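4.2 Wood as the default surface

Rental listings in our sample were written by people in a hurry, and the vocabulary shows it. Of the 2586 listings we coded, the single most common material word was "wood," ahead of "tile," "granite," and the ever-hopeful "stone-style." It was applied to floors, doors, shelves, trim, one shower curtain, and a view. Laurier Gagnon, who did the first pass of coding, proposed a separate category for things that had merely been near a tree. We declined, with some regret.

Following Pelletier, we sort these claims into two groups. A material claim says what a thing is made of ("oak floors"). A look claim says what it resembles ("wood-look floors"). Pelletier treats the line between them as firm. Our landlords do not. In 45 percent of listings that used both kinds of claim, the same surface received one of each, often within two sentences. A tenant who reads the whole listing is thus informed that the floor is hardwood and also that it looks like it.

Computer renderings make the matter worse, because a rendered plank has no material at all and the writer must pick one anyway. We asked 12 leasing agents to write a line of copy for rendered interiors. Grain and color did nearly all the work in their answers. Orange-brown surfaces with alternating light and dark planks (Figure 3a) drew the richest language, including "heirloom," a word usually kept for things that have existed for a while.
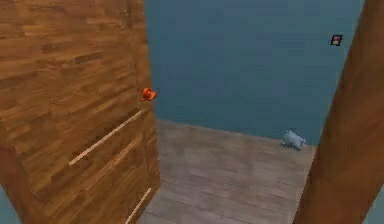 4.3 Doors, floors, and the promise of warmth

The agents were far less generous with muted colors. A floor in brown and mauve got "neutral" or "modern," and twice "easy to clean," a compliment of last resort in this trade. Doors fared better. An orange-brown door with recessed panels was called "warm" by most of the agents, and several then let the word drift over to the rest of the room, the gray refrigerator included (Figure 3b).

We call this drift carryover. Grinberg noted something like it in furniture catalogs, where one good table could raise the tone of a whole page, but took it for sloppy editing. Our agents defended it. Garnet Simard ran the follow-up interviews, and reports that one agent described warmth as "a whole-unit feature," to be claimed once and shared out as needed.

Figure 3. Rendered interior. (a) Plank-textured panel. (b) Floor, paneled door, and refrigerator.
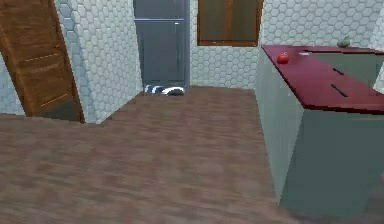 4.4 Limits of the coding scheme

The scheme was built for the Storkosel listings and carries their habits with it. When we tried it on a small set from Pomine, where copy is limited to a single line, carryover all but vanished. There was no room for it. Whether Pomine landlords are more careful or just shorter of space is a question we leave open, though we have a guess. We also did not code abbreviations, so "hdwd" was lost to us, along with whatever was meant by "wd flr wrm."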